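# Clearing the Card Table: Chore Notes

Household automation is usually judged by the big jobs: floors, dishes, laundry. Those get the funding and the trade show booths. The small jobs get less attention, and they're where most machines still fail. Putting away a card game is a good case. It involves thin flat objects, small round objects, a soft surface, a hard surface and a case with a latch. A ten-year-old can do it while talking.

This gallery covers the layout used for the chore and the parts of it that give trouble. Comments are limited to handling. Captions are by Chaltu Berhe.

## The surface

Bare wood and printed mat present two different contact problems. On wood, a chip lies on something that does not give, so a fingertip that comes in low stops dead. A mat may compress or shift, and a chip on it can move with the mat instead of into the grip.
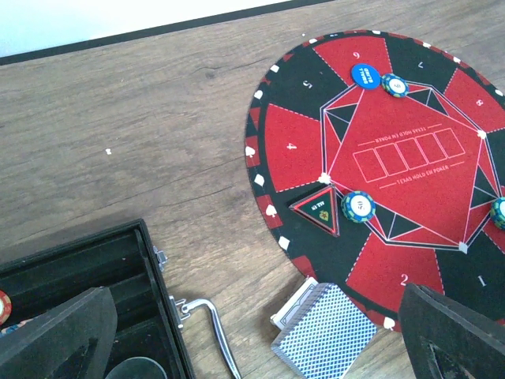

Issue 10

Deck on the wood, chips on the mat, case open at the corner. The three have little in common as grasp targets. A squared deck is the easiest item: thick, flat-sided, and tolerant of a few degrees of error in wrist angle. A single chip lying flat is the hardest, with only its rim to hold. The "ALL IN" marker falls between them, as a triangle has no pair of parallel sides for a two-finger grip to close on.

Print is a separate issue. The seat numbers, suit symbols and card outlines on a poker mat all look like objects to a detector trained mostly on plain backgrounds. In the Fendmont bench trials last December, the planner reached for a printed rectangle as if it were a card often enough that a depth check was added before every close. The check costs time, but it removed the fault.

## Chips by value

Sorting is where a person saves the most effort and a machine spends the most. A person reads the color, glances at the number and sweeps the pile. A machine has to decide on each chip, and values in a set often share their rim colors.

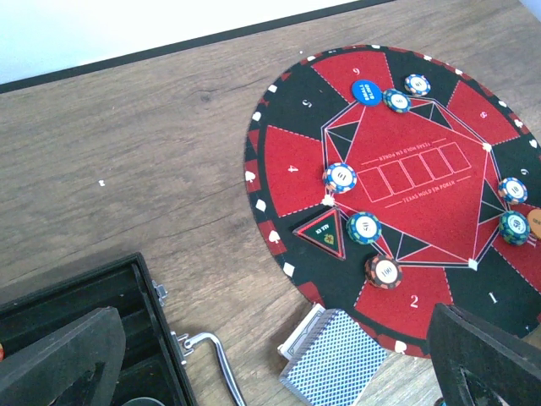 Small Object Handling Group, Stanlow Workshop

Chips marked "10", "50" and "100" down the left side of the center field. The 10 and the 50 are both blue and white, so color alone does not separate them. The 100 is orange and black and can be sorted on rim color.

Our working order is to read first and move second. The camera looks at each chip from above, records a value, then the arm goes back for the pick. It is slow. A full clear of a larger table in the Khasawneh log took 290 seconds, against well under a minute for a person with no practice. Most of the difference was in moving to a viewpoint and waiting for the reading to settle.

Chips resting against a printed line are also worth a note. White on white confuses the edge finder, and the estimated center drifts toward the line. A drift of a few millimeters does no harm with a cup. With a chip it means a miss, or one finger landing on top.

## Cards

Cards are the part of the chore we expected to go worst, and single-card handling has improved more than anything else this year. The gain came from softer closing force and a slower final approach -- no new hardware. Over 1,968 logged pick attempts on the Selent controller, the common failure changed from bending the card to taking two cards at once. A bent card is ruined. A double pick can be put down and tried again, so we count the change as progress. Holding a card from its lower part, with the back toward the wrist camera, is stable enough for transport but brings a sensing problem with it. Glare down the left side of this one washes out the lattice in a vertical band, and a matcher that relies on the back pattern then has only the right half to work with. The card also blocks a good part of the view at exactly the moment the arm needs to see where it's going. A second fixed camera is the usual answer. We'd prefer to store the last clear view and place from memory, provided no one bumps the table.

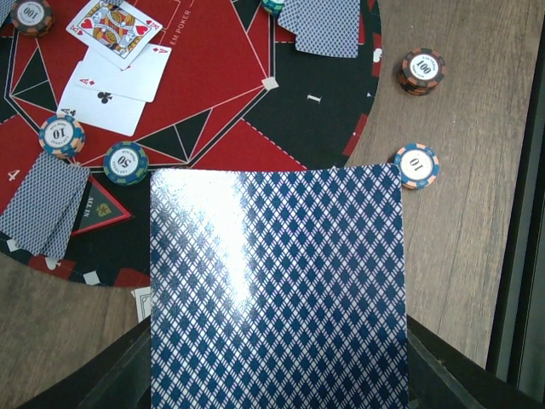
Whether any of this amounts to doing the chore depends on the standard applied. Moving one card, one chip or one deck from a known spot to a known spot is repeatable on our bench. Clearing a table as players leave it is another matter. Overlapping cards have to be spread or squared before they can be lifted, and chips off the mat need a different approach height from chips on it. Closing the case is not attempted yet. The latch needs more force than the present wrist limit allows, and raising that limit means repeating the card tests.

Next on the bench list: squaring a fanned pile against a fixed edge, then lifting it as a deck.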